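Buscar en el sitio Escriba aquí
Inicio | Vecinos | Actas | Contacto

Asociación Kaushik - Acta de la reunión de diciembre

Inicio: 18:30. Preside y toma nota: Narendra Srivastava.

1. Cuentas
Se lee el saldo, que es de 2.236 euros. El recibo de Divora por la calefacción fue de 115 euros y queda aprobado su pago.

2. Despensa común
Se acuerda poner etiqueta en español a los productos con texto en chino. Las bandejas de plástico se quedan en la cocina.

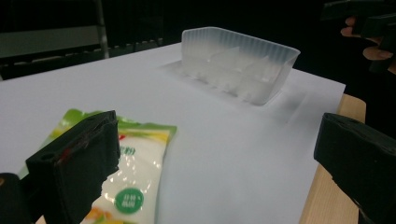
3. Tejado
La empresa Uvenberg presenta presupuesto de 1.392 euros. Varios socios lo encuentran alto - se pedirá otro a Vavel antes de decidir. Votan en contra de esperar 2 personas.

4. Merienda de invierno
Será en la sala pequeña, a las 17:00. Cada familia trae una bebida o un dulce.
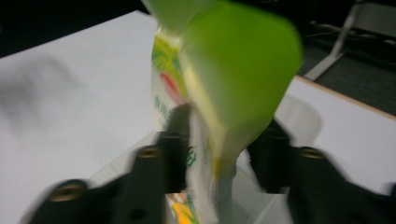 Cartón de zumo, punto 4.

5. Ruegos y preguntas
Se pide cerrar bien la puerta del patio.

Se termina a las 19:50.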